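Cirkholm captain on the move to Orudon: "I wanted to be annoyed again"

Orudon have their left back. The Cirkholm captain signed a two-year deal on Friday night, after a summer of will he, won't he, and by the next morning he was on a bench outside the training ground with a coffee, talking fast. Training in 20 minutes, he said. So - quick questions.

Why leave? Six seasons, 61 league starts in a row at one point, the armband. "I was comfortable. Too comfortable maybe. I knew every blade of grass there. I wanted to be annoyed again, to fight for a shirt."

He almost went in June. Kurkness made an offer, Cirkholm turned it down, and he found out from his brother. "I was at the beach. My phone starts buzzing. I'm not angry about it, clubs are clubs. But I'd have liked a call."

No hard feelings toward the fans, he says. Nine goals in all that time, most of them headers, and he remembers them all. The favorite? The late one in the cup at Leitão, in the rain. "I didn't even see it go in. I had mud in my eye. I just heard our bench."

On the Orudon coach, who has used three at the back since spring, he is careful. "He told me where he wants me and it's higher than I'm used to. More running. My wife laughed when I told her." Will he start next week? "Ask him."

The medical took most of an afternoon, the paperwork longer than that. He signed the last page in the club office and asked if anybody had a sandwhich. 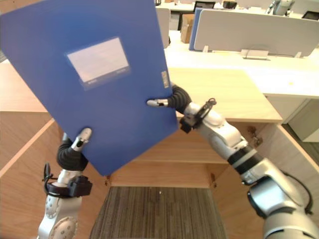 A blue document box with a card in the label window.

And the number? He wore 2 at Cirkholm. Taken here, so he picked something else and won't say what until the club does. "The kids know. They're terrible at secrets, so you'll have it by tonight."

Orudon play Kurkness first, at home. He grinned at that one. "Funny fixture list, no?" Then the whistle went over on the far pitch and he was off, cofee left on the bench.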